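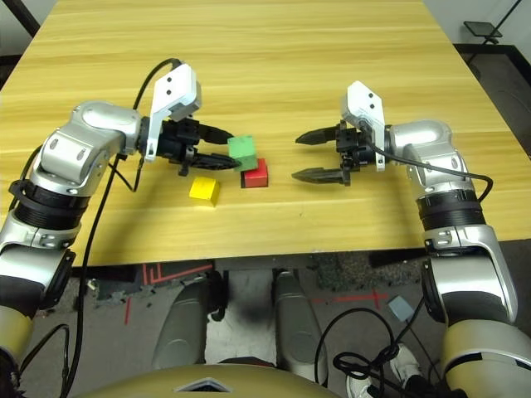
Green, red and yellow cubes on a wooden table.

Plomo, "Bunden": the reissue

Dec 12, 2020

Plomo made one decent album and have spent the years since selling it back to us. The new box of Bunden runs to 948 minutes, which is longer than I have ever wanted to spend with any band, let alone one whose singer rhymes "river" with "river" on the opening track. The label wants 170 dollars for it. There are 200 signed copies, and the newsletter from Olteanu Records has told me so every week since May.

The original record still holds up in places. "Fulivness" has that dragging drum part and a guitar line that sounds like it was learned the same afternoon, and I mean that kindly. Side two sags – it always did – and the remaster only makes the sagging louder. The cymbals are now right in your ear. The bass, which was the reason to own the thing, has been pushed back behind a vocal that could never carry a song alone.

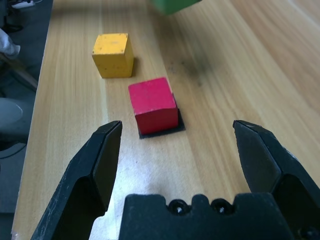 The extras

Most of these are rehearsal tapes. Sorin Kneževič, who produced the first version and mixed this one, writes in the booklet that they show "a band finding its language." I heard a band tuning up. There are 2 early takes of "Fulivness" worth keeping, the slower one especially, and a live set with a crowd that talks through all the quiet songs.
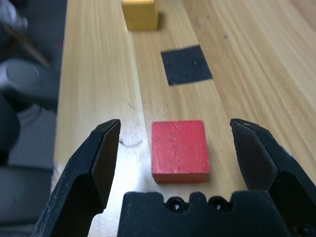

The booklet essay goes on to claim that Bunden changed what a guitar band could be, and offers no band it changed. I would have settled for lyrics and a list of who played what, but the organ player still isn't credited. If you already own the old CD, keep it. If you don't, it turns up used for the price of lunch, and the bass is where it should be.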